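About Tustix

Tustix is a small research group inside Dunora, a company which makes control software for light robot arms. We are five persons, and we study one question: how can a robot pour a liquid well when it does not know the liquid, the bottle or the cup in advance?

The group began as the master's project of Liv Berge. She wanted a robot to serve drinks at an open day in May, and the arm filled the tablecloth more than the glasses. Dunora gave her a bench and one year. The year was extended, and later Prakash Chacko, Sylvie Bergeron, Hạnh Đỗ and Gøran Tveit joined.

What we do

Our method is called Grernden. A person first guides the arm through the task by hand, and the robot records its joint positions and its camera views together. From these recordings we train a policy, that is, a program that looks at the present view and decides the next small motion. We do not give it a model of the fluid. It learns from the stream itself when to tilt more and when to turn the bottle back.

The first version of Grernden was trained on 206 guided pours. The present one uses 1,081, with bottles of several shapes and with drinks of different color. A dark drink in a paper cup is our most common test, and we repeat it every time the policy is changed.
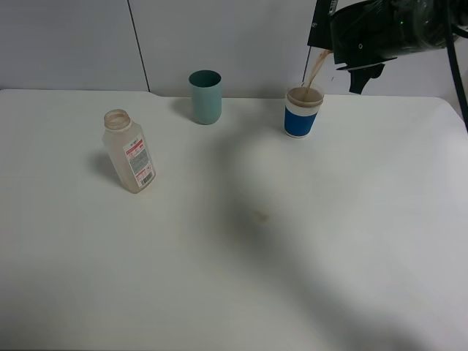

Prakash objects to this choice of test, and he has asked us to write so on this page. In his opinion a brown drink makes the problem too easy, as the camera can separate the stream from a white wall without effort, and a group that is serious about pouring should report its results with water first. We have accepted a part of his argument. Results with water are now reported in a separate table, and they are weaker.

How we measure

A pour is counted as good when the level ends inside a marked band and no liquid is found on the table. The cup is weighed before and after. In the last comparison we made 600 pours, and 440 of them were good. The most frequent error is stopping too late. The second is a wrong estimate of the distance to the cup before the pour starts, which is why the policy receives the view from the wrist in addition to the view from the fixed camera.
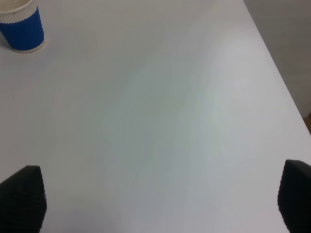 According to Sylvie, the wrist view helps much less than we believed when we wrote our first report. She trained the policy again without it, and the number of good pours went down only a little for tall cups. For low cups the difference was large. We keep both views, but we have removed the sentence in which we called the wrist view necessary.

What remains difficult is the close range. When surfaces come very near to the wrist camera, the outlines become soft and the policy must depend on color and shading. Hạnh works on this part. Her idea is to let the policy give a lower weight to a view when it is blurred, and to trust the other camera for that moment. 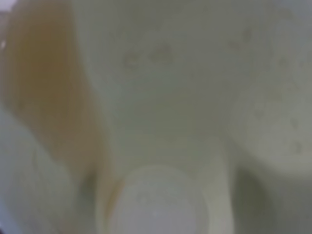
Working with us

We accept two students each year for a stay of six months. You do not need experience with robots, but you should be able to program and to keep a clean notebook. Companies can also send us a container they find hard to pour from. Marchetti did this with a family of syrup bottles, and those recordings are now part of our training set.

Please write to Gøran Tveit for student places and to Liv Berge for all other questions. We answer in English, Norwegian and French.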